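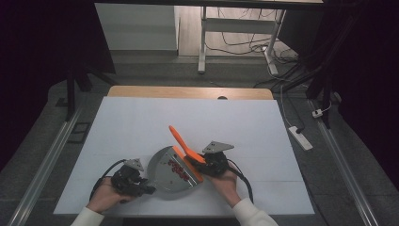

Pan and orange spatula at the work table, Room 3

Minutes of the Kitchen Tasks Working Meeting
Wednesday, 10 a.m., Stekwood building, Room 3

Present: Joelle Rizk (chair), Jad Hattar, Riku Kikuchi, Loredana Ruggiero (minutes)
Apologies: Hervé Boyer

1. Minutes of the last meeting
Accepted with one correction. Under item 4, the shelf labels were to be ordered by Riku, not Jad. The labels have come in and are in the top drawer.

2. Pan and spatula task
Jad reported on the stirring and scraping task. The gray round pan will stay in use for the rest of the month. He had tried a deeper one from the Tapia box and found the rim too high to get the spatula head in at a low angle.

Loredana asked whether the small red pieces should start in the middle of the pan or be spread out. Riku prefers the middle, so that every round begins the same way. Joelle would like to have both. Agreed: middle start until the end of the month, then spread start. Jad will change the task sheet.

There was some discussion of holding the pan. Jad said the left side should stay on the rim for the whole round, including while the spatula is being put down. The task sheet currently says "steady the pan as needed," and people have read that in different ways. Wording to be changed to "hold the left rim throughout."

Pieces that land on the table are to be left there until the round is over. They are then put back in the pan by hand before the next one.

Action: Jad to reissue the task sheet by Wednesday.

3. Utensils
The orange spatula is to be kept as the standard one. Riku asked for two more of the same, as the long handle suits the task and the color is easy to pick out against the white board. Listirari has them in stock but has a minimum order of 10. Joelle approved the full 10. Spares go in the gray bin with the ladles.

Loredana noted that the wooden spoons have been coming back from the sink unsorted. Please put them in the tall jar and leave the flat tray for spatulas.

Action: Riku to place the order.

4. Table and board
The white board on top of the wooden table was discussed. Jad would like it fixed down with clamps along the far side. Riku would rather use rubber matting underneath, so the board can still be lifted off for cleaning. No decision. Riku will bring a piece of matting next time and we will try it.

Cleaning: board to be wiped at the end of each session with a damp cloth and mild soap. No scouring pads.

5. Floor and cables
Joelle asked that the black cables under the white desk be gathered up and tied. The power strip on the right side of the floor should be moved closer to the rail so people are not stepping over it. Flosport has quoted 300 for cable covers for the whole room. This was felt to be high, and Loredana will ask for a price on Room 3 only.

Action: Jad and Riku to tie up the cables. Loredana to go back to Flosport.

6. Next tasks
Hervé had sent a list by email before the meeting. It has more than 20 suggestions, several of them close to each other. The meeting picked table setting, folding dish towels, and moving dry pasta from a bowl to a jar. Towels will go first, as we already have them. Hervé to write the task sheets and send them around for comments.

7. Any other business
Riku will be away the first week of December. Jad will cover the morning sessions.
The key to the supply closet now hangs inside the door of Room 3.

Meeting closed at 11:20 a.m. Next meeting same time and room, in two weeks.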